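Skallham Local History Forum > People and Trades > Arwood the instrument maker, self-taught or not?

kettlewick
Evening all. I've been reading up on Arwood, who made thermometers and galvanometers in Sinulgate, and the old county dictionary has him down as "entirely self-taught". Has anyone got anything better? My gran's family rented from his, so I'm rather fond of the old boy!

Mahnaz Jalali
Lovely to see him get a thread. I'm not convinced by "entirely", though. The chapel school kept a register and there's an Arwood in it for 2 winters, learning arithmetic and "natural philosophy". He'd have been 16 by the second.

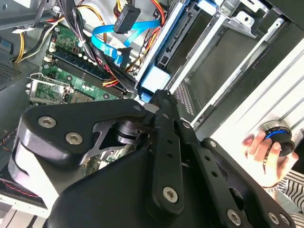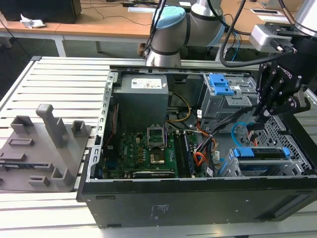

What I admire most is the patience of the man. He left more than 600 readings in the notebooks, all the same experiment, heating water with a current and writing down the rise. People forget how much room everything took up then, and how little was hidden. You can lay a desktop tower on its side with the panel off, as up there, and see a green board that tells most of us very little, whereas his apparatus you could follow with a finger from battery to coil.

tallowman
Sorry Mahnaz, I must disagree about the register. There were seven Arwood households in the parish and no first name is given. Could be a cousin.

Mahnaz Jalali
Fair point, and I ought to have said so. The handwriting in the margin does look like his to me, but I'm biased.

kettlewick
Somboon's pamphlet has a page of the notebooks copied at the back, if you'd like to compare. I can bring mine along in May.

tallowman
Yes please, bring it. I still say cousin.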